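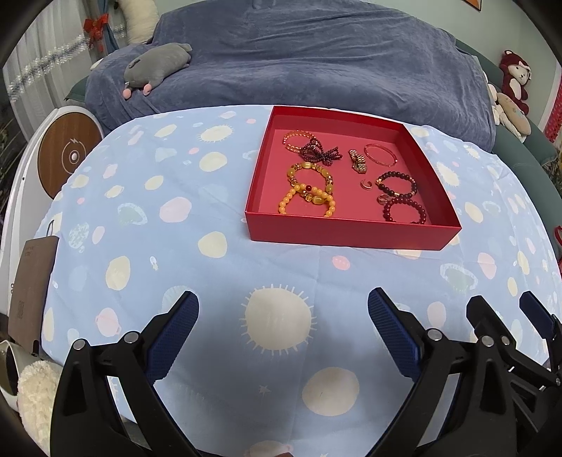 *Last changed: February 9, 2020*

# Guris open tray, red

The Guris is a shallow open box for small jewelry and accessories. It belongs to the Hotell series from Mumum and is meant for dressers, fitting rooms and sales tables where pieces are picked up and put back many times a day. There is no lid, and none is sold for it.

The outside is glossy red. The floor is flat and has a slightly pinker tone. The red version is listed on this page with ten mixed pieces in it, among them beaded bracelets, a thin bangle, two small ring-like pieces and a folded gold-toned accessory. The pieces and the tablecloth are not part of the delivery.

## Data

| Item | Value |
|---|---|
| Series | Hotell |
| Model | Guris, open |
| Color | Red |
| Interior | One compartment, flat floor |
| Lid | None |
| Weight, empty | 586 g |
| Recommended load | Up to 900 g, spread over the floor |
| Minimum shelf depth | 400 mm |
| Delivered as | Single unit, assembled |

The shelf depth includes clearance at the front so the tray can be gripped by its sides and pulled out. On a shelf that is shallower, the tray should be placed with its short side facing out.

## Filling

The tray has no inner dividers. Bracelets may be laid flat and side by side, or allowed to overlap. Overlapping saves floor area but makes single pieces harder to lift out, especially where one beaded bracelet lies partly inside the loop of another. For sales use, leave a finger's width between pieces.

Strings of small beads tend to bunch when dropped in. Lower them from one end and let the rest follow. A string that has already bunched into loops should be taken out and laid again. Pulling on a loop while the string is in the tray can drag other pieces along with it.

Segmented accessories can be folded back and forth on themselves. Place them toward the middle, with bracelets on both sides.

Rings and other small open pieces should go in last. They slide under bracelets when the tray is tilted. If more than a few are kept, use a separate ring insert; the insert from the closed Hotell box does not fit the Guris.

Pieces placed right behind the front wall are partly hidden from a person sitting at the table. From a standing position more of them can be seen. On low tables this makes little difference. On a counter, keep the front strip of the floor free or raise the rear of the tray with the wedge listed under Accessories.

## Color and contrast

Yellow, gold-toned and black pieces stand out well against the red interior. Dark red beads and translucent pink or orange pieces stand out less. Sellers with a large share of red stock usually order the gray version.

The glossy outer surface picks up reflections from ceiling lights. Turn the tray a few degrees if a lamp shows in the front wall. The interior is not affected to the same extent.

The tray can be used on a bare table or on cloth. On a printed cloth the single-color walls keep the contents separate from the pattern. Pull the cloth flat before setting the tray down, as a fold under one corner will make it rock.

## Placement

- Set the tray on a level surface, away from the table edge.
- Do not stack. The walls are not made to carry a second tray.
- Do not carry it by one wall when it is loaded.
- Keep it out of direct sun. Translucent beads can fade, and so can the red surface.
- Keep at least 2 cm between neighboring trays so that both can be lifted.

## Cleaning

Empty the tray completely. Loose beads collect in the corners and are easy to miss against the red floor, so check with a fingertip first. Wipe the inside with a dry cloth, then the outside with a cloth that has been dampened with water and wrung out. Dry at once.

Do not use glass cleaner, alcohol or acetone. Nail polish remover leaves a dull spot on the glossy surface that cannot be polished out. Marks from tape can be removed with a drop of dish soap and a soft cloth.

Fingerprints show mostly on the front wall. On a sales table, wiping that wall once a day is sufficient. The interior can be left for a week in normal use.

## Accessories

**Rear wedge.** Raises the rear edge for counter use. Round beads will roll forward if they are not strung. Remove the wedge before carrying the tray.

**Floor mat, light gray.** Cut to the size of the interior. Reduces sliding and gives more contrast under dark red pieces. Lies loose and is held by its fit.

**Dust sheet.** For storage overnight. It rests on the walls and is not a lid. Nothing should be put on top of it.

**Label strip.** Self-adhesive, for the outside of the front wall. Holds one paper insert. Once attached, it should stay in place; removal may lift the surface.

## Versions in the Hotell series

| Model | Type | Colors |
|---|---|---|
| Guris | Open, one compartment | Red, gray |
| Guris D | Open, divided lengthwise | Gray |
| Hotell closed box | Hinged lid, removable insert | Red, black |
| Hotell stand | Upright, for necklaces | Black |

The divided version uses the same mat, cut in half. The wedge fits both open models. The stand takes no accessories from this page.

The red shade can vary slightly between production runs. Customers who place several trays in one display should order them together and note this in the order text. Trays from different runs cannot be exchanged on the grounds of shade if they were ordered separately.

## Availability

The red Guris is kept in stock at the Mumum shop in Abu Hammour. The gray version and Guris D are ordered in and normally take two weeks. Accessories are shipped with the tray if both are on the same order.

Trays bought at the shop are handed over in the inner carton only. Shipped trays have an outer carton as well. Keep the inner carton if the tray will be used at markets; its flaps fold in against the walls and protect the corners in transport. Jewelry should be packed separately and not left in the tray while it is moved.

## Returns

Unused trays can be returned within 14 days in the inner carton. A tray with an attached label strip counts as used. Check the four corners and the front wall on receipt and report any damage before the tray is filled.

## Changes on this page

- Shelf depth corrected. The earlier value did not include front clearance.
- Note on nail polish remover added under Cleaning.
- White version removed from the series table.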